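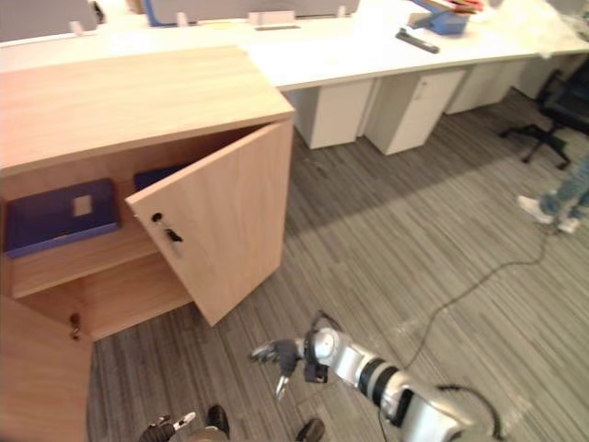

Cabinet with the right-hand door open, seen from the robot's head camera.

Tenomus is a planning and control package for humanoids with two hands. You give it a task in plain words, it breaks the task into steps, picks where the robot should stand, and sends arm and finger targets to whatever controller you have underneath. Nevix sells it as ready to run in "any normal office." I have read that sentence on a lot of boxes, so I asked Jeferson Queiroz if we could use our own office and an ordinary lockable cabinet, and I kept the license for 26 days.

Setup first. The installer is fine. Calibration took me most of an afternoon, mainly because the tool that lines up the head and wrist cameras quits without a message if one stream drops. Érica Leite found the reason in a log file three folders deep. The manual has a page on calibration and it covers the happy case.

The perception side is better than I expected. It fits a hinge line to a door from the head view alone, and once the door moves it corrects the fit. I tried to confuse it with striped carpet and pale wood and mostly failed. Where it gets shaky is the last few inches, when the hand blocks the head camera and the planner is supposed to switch to the wrist view.

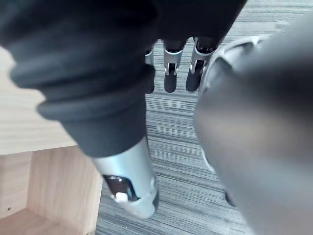
The switch itself is quick. My complaint is what the software does with the picture once it has it. A wrist camera on a hand like ours sees a lot of its own fingers, and Tenomus masks them using a model of the bare hand. Put a fabric cover over the knuckles and the mask is wrong. The covered part gets treated as an obstacle, and the planner backs away from itself. There is a setting called "self padding" that helps, but you set it by trial and error, and raising it hides real edges too. I ended up at 6, which I would not call a recommendation.

Door opening, then. I ran 55 attempts, always starting with the door already a little ajar, as I had no interest in testing keys. I'm not going to print a success rate, because I changed settings along the way and the number would be junk. I wish Nevix showed the same restraint. Their page quotes one big percentage with no word on which door, which hand or how many tries.

What I can say is that good runs look very good. The fingers go behind the edge, the arm follows the arc, and the base shifts back before the elbow runs out of room. Bad runs share one habit: the planner commits to a standing spot early and then defends it. It will bend the arm into something silly before it considers taking a step.
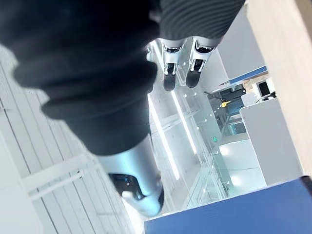

Unai Villalobos, who has used the older release at Purville, told me this was worse last year. I believe him, and I still don't want to pay for it. You can force a new standing spot through the script interface, and the call is simple enough, but then you are writing the part you bought the package for.

The replay viewer is the piece I'd keep. It lines up head and wrist video with the planned path, and you can scrub to the moment a plan was dropped and read why. The reasons are in real sentences. Jailson Prado, who had no part in the testing, worked out one of my faults from the viewer over lunch. 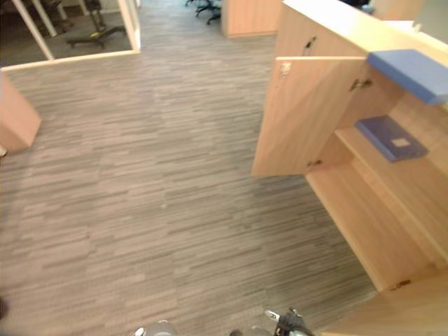
Head camera view with the cabinet door open and both hands low at the edge.

Price is 3,000 dollars a seat per year, and the viewer isn't sold on its own — I asked. Support answered my mails politely and slowly. If you have a bare-handed robot and a patient engineer, get the trial and run it on your own furniture before you sign anything. With covered hands, wait for a release where the self mask can be edited. We are not renewing.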